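From: Thaddäus Grabner
To: sternmont-textiles list
Date: Monday, August 7, 2023
Subject: Re: Grid cloth shrinkage, second batch

Brigitta Zürcher wrote:

> I washed the second batch at 50 and the squares came out shorter in the
> warp direction than in the weft. The first batch from Ruchti did not do
> this, or not so I could measure. Is it the cloth or is it me? I used the
> same machine, the same detergent, and line drying. I would like to know
> before I cut the rest of the bolt for the Skokthorpe order.
>
> Also, does anyone still have the old wash sheet? The link in the archive
> is dead.
>
> Brigitta

Brigitta,

Probably the cloth. Warp yarns are held under tension on the loom and again during finishing, and that stretch stays in the fabric until the first real wetting. Weft yarns see much less of it. A plain-weave cotton that has not been compressively shrunk at the mill will therefore pull in more along its length than across its width. If the first batch was preshrunk and the second was not, you would see just what you describe. Ask Ruchti for the finishing record on both lots. They print it on the back of the delivery note, in gray, very small.

Before you blame the mill, rule out the measurement. Do not measure one square. A printed square is too small a gauge and the line width eats your error budget. Mark a 100 cm length along the warp and the same along the weft, well in from the selvage, with thread and not with pen. Let the cloth lie flat overnight before the first reading and again after drying. Read it without smoothing it by hand. Most people stretch cotton more with their palms than they think.
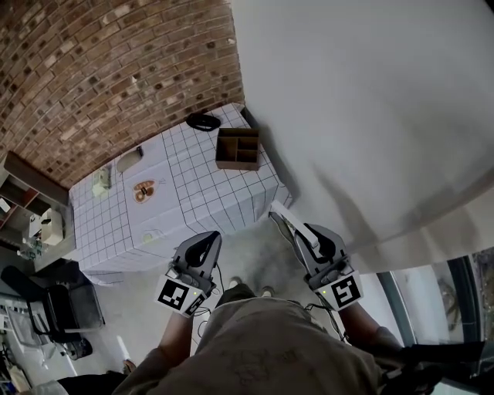
Printed grids have a second problem, independent of shrinkage. The print goes on after weaving, so the lines follow the printing screen and not the yarns. If the web was fed slightly skewed, the pattern looks square on the bolt and the cloth relaxes out of square in the wash. A white cloth with a black grid, like the one over the table there, is the worst case for this, as the eye picks up a small skew in a dark line at once. A floral would hide it. To check, pull a single weft thread near a printed line and see whether the gap stays parallel to the line across the full width. If it drifts, the print is off grain and no wash procedure will help you.

On the procedure itself: 50 is fine for cotton, but one wash is not enough to call it stable. Run 2 full cycles with complete drying in between and measure after each. The first cycle gives you most of the relaxation. If the second still moves the marks by more than your reading error, run a third. Line drying is gentler than the tumbler and will leave some shrinkage in the cloth for the customer to find. If the Skokthorpe people tumble dry, and I expect they do, then you should tumble dry the test piece too.

For cutting, I would hold the bolt. If you must cut now, cut oversize in the warp direction only, wash the panels, and trim to the printed line afterward. Hem last. Use a thread of the same fiber as the cloth. I once hemmed cotton with a stiff polyester for Wullden and every edge puckered after laundering - the cloth shrank and the thread did not.

The old wash sheet is on paper in my files. I will scan it this week and send it to the list. Note that the temperatures on page 2 are for linen and the column headings are swapped, which was never corrected. Pencil in the right ones before you pass it on.

If you do get the finishing record, please post the lot numbers. I have a part bolt from the same supplier and no idea which batch it came out of.

Thaddäus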